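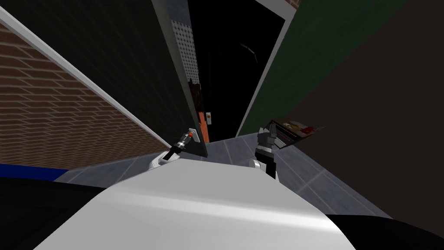
*Small tool with an orange band, left gripper. Dark panel beside it.*

February, 4:40 pm. Glue notes.

Second batch of hide glue from the Lodhi granules. Soaked overnight, 35 g to 2 parts water by my eye, which Humaira Ansari says is a unit known only to me. Smells like a barn with ambitions. Skinned over in the pot while I was hunting for the brush, so I skimmed it and pretended otherwise.

Glued 13 maple test strips, clamped the lot with the old Brakura clamps. Two slipped.

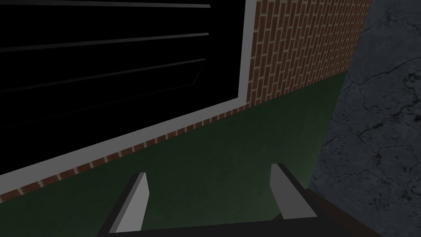 The slipped ones are marked with a red X and go in the scrap bin. Do NOT let me rescue them. The rest stay clamped until morning, then we hang weights off them until something gives. Batch one let go at just over 200 N, mostly at the joint, where I had been stingy.

Pot needs scrubbing. Humaira did it last time and has mentioned it since.

To buy: granules, brush, a thermometer that agrees with the other thermometer.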